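Fil du soir sur le planificateur de mouvement, pour les trois personnes que ça intéresse et pour ma mère, qui like tout.

Rappel des épisodes précédents : chez Galance, on a remplacé l'ancien module de perception par Zellow, censé segmenter les objets « sans réglage ». J'ai 69 paramètres dans mon fichier de config. Je suppose que ce ne sont pas des réglages, ce sont des opinions.

Problème du mois : sur une surface blanche et un peu brillante, Zellow trouve des objets. Il leur donne une pose, une enveloppe, un score de confiance de 80 %. Le planificateur, bien élevé, y croit et prépare une approche.

J'ai donc écrit un test de régression qui s'appelle table_vide. Il attend zéro détection. C'est le test le plus court du dépôt et celui qui m'a coûté le plus de café.

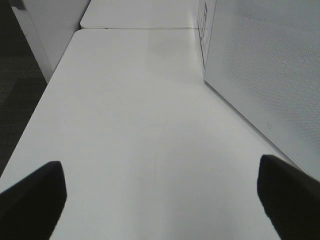

Huteck répond que je n'ai qu'à monter le seuil de confiance à 95 et passer à autre chose, que tout le monde fait comme ça.

J'ai essayé, Huteck. À 95, plus de fantômes, et plus de gobelets transparents non plus. Le robot devient très serein, il ne voit plus rien.

Ce qui marche mieux : estimer le plan de la table d'abord, jeter tout ce qui dépasse de moins de quelques millimètres, et seulement ensuite laisser Zellow donner son avis. Sur 335 vues rejouées, il me reste deux fantômes. Ils reviennent à chaque passage, je commence à m'y attacher.

Autre découverte : le masque des doigts de la pince était décalé d'une version. Du coup le planificateur évitait parfois sa propre main — avec beaucoup d'élégance, d'ailleurs, des trajectoires superbes.

Correctif poussé sur la branche cormier (oui, les branches portent des noms d'arbres, non, je n'ai pas voté pour). La boucle de perception tient maintenant en 100 ms, filtre compris.

Demain matin j'attaque les reflets. Si quelqu'un a un jeu de données de surfaces blanches et ennuyeuses, je prends.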